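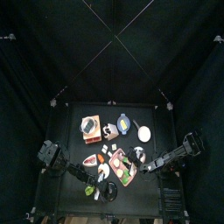

Game Audio and Systems, Unit 6: Input Latency in Fighting Games
Instructor: Tania Kumarasinghe

Reading for this unit: chapter 4 of the course packet, plus the Kodikara patch notes on the course page.

6.1 Terms

Input latency is the time between a button press and the first displayed frame that shows its result. It is measured in milliseconds or in frames. At 60 frames per second, one frame lasts 16.67 ms.

Startup is the number of frames between the game accepting an input and the attack becoming active. Startup is a design value and appears in the move table. Latency is a property of the whole chain and does not appear there. Students often add the two together when they report a measurement. Keep them separate.

6.2 Sources of delay

Controller polling. A pad polled at 125 Hz adds up to 8 ms. At 1000 Hz the figure is 1 ms.

Game logic. Most engines read input once per frame, at the start of the update. A press that arrives just after the read waits for the next one.

Rendering. Double buffering with vertical sync usually adds one frame. Triple buffering may add another, depending on how the queue is handled.

Display. Processing modes on televisions vary widely. Always state the mode used.

6.3 Delay-based and rollback netcode

In a delay-based game, local input is held until the remote input for the same frame arrives. The delay rises with the connection time, and both players feel it.

In a rollback game, the local input is applied at once or after a small fixed delay. The remote input is predicted, normally by repeating the last known input. When the real input arrives and differs, the game restores a saved state and simulates forward to the present frame.

Rollback requires that the simulation be deterministic and that a state can be saved and restored quickly. In Kodikara, our class build, the saved state is 289 KB and the rollback limit is set to eight frames. Sound effects triggered during a mispredicted frame need their own rule. Kodikara lets a sound finish if it has already started; Jestden cuts it off with a short fade.

6.4 Worked case: Lerley

Lerley is a two-player game with a fixed input delay of 2 frames. The measured latency from press to display was 91 ms on the lab monitor.

Fixed delay: 2 x 16.67 = 33.3 ms
Remainder: 91 - 33.3 = 57.7 ms

The remainder covers polling, the wait for the next read, rendering and display. It can't be divided further without a second measurement point.

6.5 Exercise

Measure Griltidton in offline versus mode. Record 30 presses of light punch from neutral. Subtract the startup given in the move table. Report the mean, minimum and maximum in milliseconds, with the display mode and controller used. Write-up limit: 800 words, not counting tables. Submit raw values as a separate file.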